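The great mug tree experiment

I've been at war with my top left cabinet since we moved to Grorkville. It's the mug cabinet, except it was never only the mug cabinet. It was mugs, plus the sippy cups from when the kids were small, plus a gravy boat, plus a bag of birthday candles that fell on my head every single time I reached for the coffee filters. On Monday the candles got me one last time and I pulled the whole thing out onto the counter.

So many mugs! I drink out of maybe 3 of them. There's the big blue one from Mak (the diner we used to go to before it turned into a phone store), my tall skinny travel one, and the chipped one with the heron on it that I can't throw out because it was my aunt's and she'd know somehow. The rest were just living there rent free. I boxed up a bunch for the church sale and felt very grown up about it.

Which brings me to the mug tree. I had one years ago, a wobbly pine thing from a yard sale, and it tipped over if you took mugs off in the wrong order, so I swore off them. But then I saw a white one from Hindska, with a wide flat base and 8 arms, and I thought okay, that might stay up. The arms are curved, so mugs tend to slide in toward the pole and not off the end. Big handles are no problem. Tiny espresso handles are a fight, so mine are staying in the cabinet for now.

While I was on a roll I got into the utensil drawer too. You know the one, where the potato masher has to be wiggled flat before it'll close. The balloon whisk was the worst of the bunch – those wires hook onto everything, and I'd open the drawer to grab a spatula and half the kitchen would come with it. My new rule is that anything round and wiry lives standing up in a crock by the stove. The masher is on probation.

I'm going to try hanging the whisk from the mug tree as well, if the handle has a loop I can use. A Flusivetti hook from the hardware aisle would work too, but I don't want to put one more hole in that wall. I'm giving the tree the corner by the coffee maker and only filling every other arm, so the mugs don't clonk into each other at 6 in the morning when everyone's asleep.

The tree with no mugs on it, then down by its base:

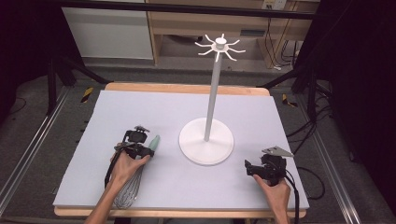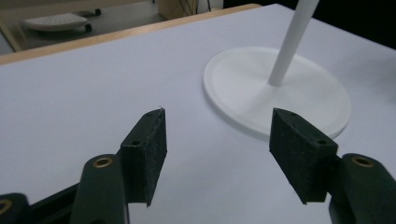
Siu-fong Yen wrote back to my last kitchen post that she puts her heaviest mugs on opposite sides first and fills in between them, and that she wipes the arms down every couple of weeks because dust loves a mug tree. She also keeps her whisk in a drawer all by itself, and I am very jealous of anyone with that many drawers.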